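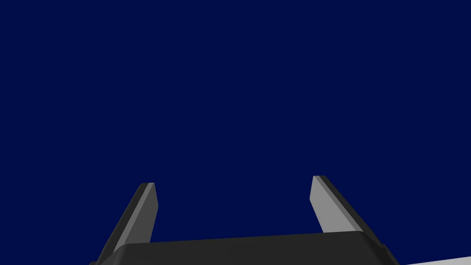

Llevo desde marzo enseñando a una pinza a coger un cubo y creo que, de los dos, la que ha aprendido más he sido yo. La pinza, eso sí, tiene mejor postura.

El proyecto se llama Terka, vive entero dentro de un simulador y consiste en algo que cualquier crío resuelve antes de saber hablar: coger una cosa de la mesa y dejarla en otro sitio de la misma mesa. Yo manejo el brazo a distancia con un mando de esos de seis ejes, parecido a un pomo de puerta con aspiraciones, y el programa va apuntando todo lo que hago. Cuando hay suficientes demostraciones, se le dan a una red y la red intenta imitarme. Ahí empiezan los disgustos, porque me imita.

En Valcárcel, que es el pueblo donde me vine a vivir para tener tranquilidad, he intentado explicar a qué me dedico por las tardes. «Muevo un brazo que no existe para coger un cubo que tampoco.» La respuesta suele ser un silencio respetuoso y luego una pregunta sobre si eso se paga. No se paga.

El objetivo de esta tanda eran 100 demostraciones buenas. Tengo 83. Podría tener las 100 si fuera menos escrupulosa con la palabra «buenas», y reconozco que hubo una noche, pasadas las once, en que estuve a punto de dar por válida una en la que el cubo salió despedido hacia el infinito azul y la pinza se cerró, muy digna, sobre la nada. La borré a la mañana siguiente. Me dio pena, tenía cierta grandeza.

Lo que más me cuesta es mirar desde la muñeca. La cámara va pegada al brazo, así que lo que ves casi todo el tiempo son los dos dedos, el bloque de la palma y, como te hayas levantado un poco de más, una barbaridad de fondo azul marino y una esquinita blanca abajo a la derecha que te recuerda que hay algo más en este mundo. En esa posición uno empuja el mando hacia delante y se va a Cuenca. Durante la primera semana me mareaba. Ahora solo me ofendo.

Hay una segunda cámara, fija, que lo ve todo desde fuera, y lo sensato es trabajar con las dos. Pero me di cuenta tarde de que yo miraba siempre la de fuera para acercarme y la de la muñeca solo al final, y de que además la de fuera se la había quitado a la red para ahorrar memoria. Es decir: le estaba enseñando a hacer algo con una información que ella no tenía. Como dar clases de conducir a alguien con una caja de zapatos en la cabeza y enfadarte en las rotondas. Tiré esas demostraciones (no diré cuántas, me queda algo de orgullo) y volví a empezar con la misma vista que tendría ella.

Luego están mis manías. Resulta que antes de cerrar la pinza hago una pausa. No sabía que la hacía. Es un instante de duda, como cuando metes la llave en la cerradura de una casa ajena. La primera versión entrenada de Terka bajaba hasta el cubo con una trayectoria preciosa, se paraba encima y ahí se quedaba, dudando, hasta que se acababa el tiempo. Había aprendido mi inseguridad con una fidelidad conmovedora. Las pausas, vistas desde dentro de la red, son todas iguales: la imagen no cambia, la acción es no hacer nada, y de ahí no hay quien la saque.

Lo arreglé de dos maneras. Recorté los tramos en los que el brazo no se movía y me obligué a cerrar los dedos en cuanto llegaba, sin pensármelo. Lo segundo ha sido mucho más difícil. Me puse un papel pegado al monitor que dice CIERRA YA, y las visitas lo interpretan como quieren.

También me aconsejaron en el foro de Nukent, donde hay gente con mucha paciencia y muy poca piedad, que metiera errores a propósito. Acercarse torcido y corregir. Si todas las demostraciones son perfectas, la red no sabe qué hacer cuando se desvía un dedo, y se desvía siempre. Me gustó el consejo porque los errores me salen solos. Lo que no me salía era corregirlos con elegancia: yo, cuando me tuerzo, subo el brazo de golpe y vuelvo a empezar desde arriba, con el equivalente robótico de un resoplido. Pues también lo ha aprendido. Terka resopla.

La última versión acierta a veces. Le puse 4 posiciones del cubo y en 2 de ellas lo coge sin drama. En las otras tira hacia la izquierda, que es donde yo grabé casi todo porque soy diestra y me resultaba más cómodo mover el pomo hacia ese lado. Así que las 17 que me faltan van a ser todas a la derecha, aunque se me agarrote la muñeca.

Queda pendiente ver si lo que aprenda aquí sirve luego en un brazo de verdad. En Zadesbridge hay un taller que alquila uno por horas y he pedido presupuesto. Me han contestado muy amables con una tarifa y una pregunta: si tengo experiencia manejando robots. Llevo dos días redactando la respuesta.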